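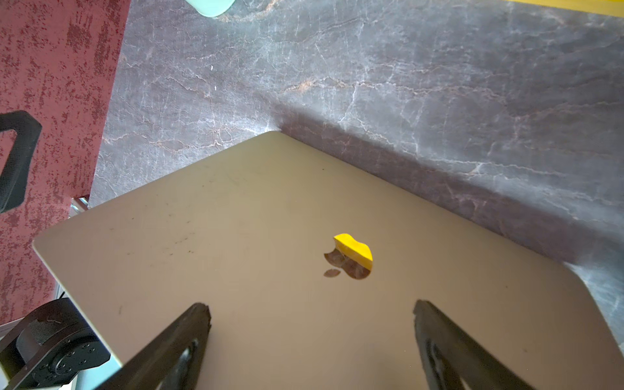

4.2 Rangement du petit bureau

Que l'ordre aide à travailler reste à démontrer. Strachan et Vidal l'affirment à partir de 17 postes, ce qui est maigre. 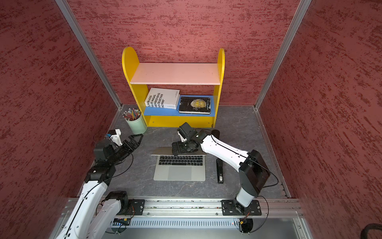
Figure 3. Poste de type Clinlow.

Notre grille distingue objets rangés et objets en usage. Le cas des livres l'embarrasse déjà : sur l'étagère jaune et bleue, l'un est à plat, l'autre penché. Désordre ?
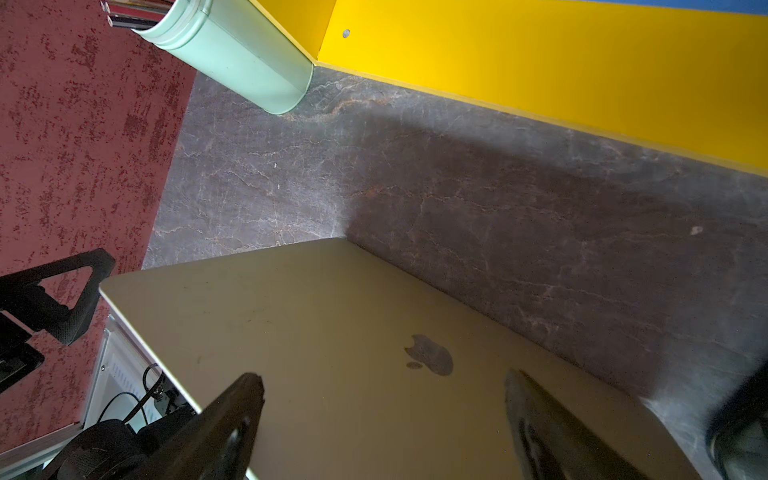

Rowlands répond oui, sans critère.

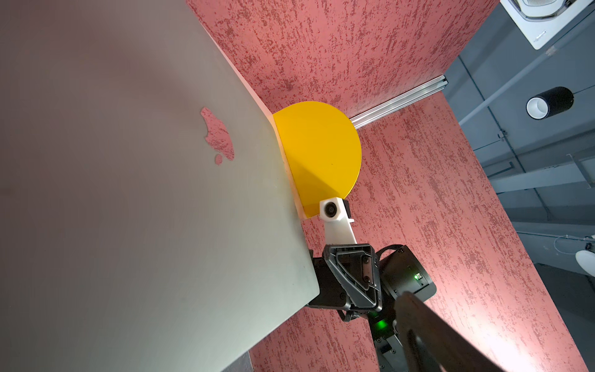 Quant à l'ordinateur, fermé ne veut pas dire rangé.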